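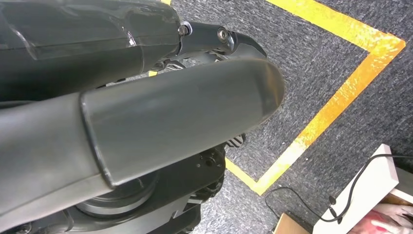

Progress report to the Gethin fund, second period
Hanside school robotics club

This report covers the work of the club from October until March. The first report explained how we selected the students and bought the parts, so I do not repeat it.

Attendance

The club has 24 students in two groups. The younger group comes at 3:30 and the older group stays until 6:00. Four students left in the winter, all of them from the older group, and their places were taken from the waiting list.

The arm project

Most of our time went to the arm project, which the students named Mimier. The task is to pick an item, carry it and put it down inside a marked area on the floor. We mark the area with yellow tape on the carpet. In the autumn the students measured the area again before every session, and this took too much time. Now the tape stays in place and they can begin the work sooner.

The students write all the motion programs themselves. By the end of February they had recorded 673 attempts in the club log, and 74 percent of these were successful. The result is better for boxes than for soft items. With cloth, the gripper often closes correctly but takes only one fold, and the item falls during the carrying. The older group is now trying a slower approach from the side. I can not say yet if it helps.

Difficulties

We lost almost three weeks in January. One joint stopped with an error each time the arm was turned far to the left, and we waited for a replacement cable from our supplier, Gemotura. During this time the students worked on the simulator, but the younger group found it boring and I understand them.

The second difficulty is the written log. Students like to do the tests and do not like to describe them. Some entries from November say only "failed again" — we could not use them. Since then each pair has one person who writes and one who operates, and they change after the break.

Budget

Spending is inside the plan, except for the cable and its delivery. We ask for permission to cover this cost from the travel line, where money remains after we canceled one visit.

Next period

Until June we plan to finish the tests with soft items, to prepare the open afternoon for parents, and to enter 2 teams in the regional competition. The final report will include the complete log.

Hanside school robotics club | Contact the club office | Back to top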